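Subject: Re: [plane-spotters] Patrol aircraft over Brustorness last week

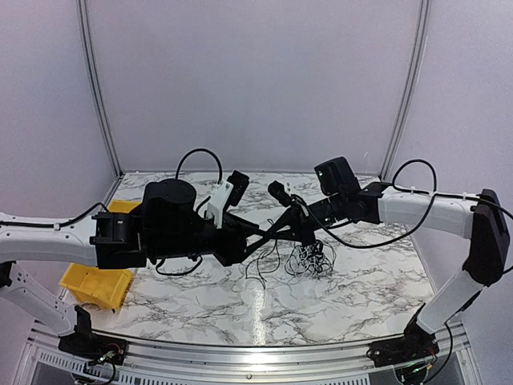
Two arms over a marble-patterned tabletop

Hi all,

What a great log, thank you for typing it up! I was at the Murkarus end of the coast road on 2018-10-11 and heard them well before I saw anything — two maritime patrol aircraft, low and heading out past the harbour wall. Lovely grey colour against the cloud.

> Has anyone else noticed more naval traffic lately? I had 5 flights
> in one afternoon from the Brustorness lookout, and a frigate
> anchored off Dasoswood until dark.

The frigate would be the Restrepo, I reckon. She was in for the August exercise too, and I got seven decent shots of her then. My favourite has the helicopter just lifting off the deck!

My logbook is up to 133 military sightings for the year, so I'm happy to swap notes with anyone keeping a tally. Is the lookout car park still closed on weekdays?

Cheers from the windy end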